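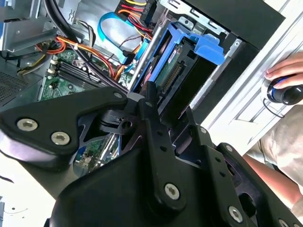

**Blue drive caddy does not come out of the desktop case**

Hello. I clean an old desktop tower for my nephew and I want to take out the hard drive. It sits in a blue plastic caddy with a blue tab on the side. I press the tab and the caddy moves maybe 6 mm, then it stops. I do not want to break the plastic, the shop Sirno wants 216 for a used drive with caddy. Is there a hidden screw? The SATA cable is still connected.

Asked May 18, 2019

---

**Answer 1** (accepted)

First shut down the computer and pull the wall plug. Then disconnect both cables from the drive, the power and the SATA. With the cables on, they hold the drive back and you feel exactly such a stop. Hold the SATA connector by its plastic, not by the cable – some have a small metal clip which you must press.

After this, press the blue tab fully and pull the caddy straight. Don't touch the green board on the underside of the drive. I had a similar case last August and it had no screw for the caddy, but please check yours with a lamp.

**Answer 2**

just pull harder, mine was stuck from dust

**Answer 3**

I would not pull harder. If it still stops after the cables are off, look if one of the thick black cables lies in the way, and move it to the side.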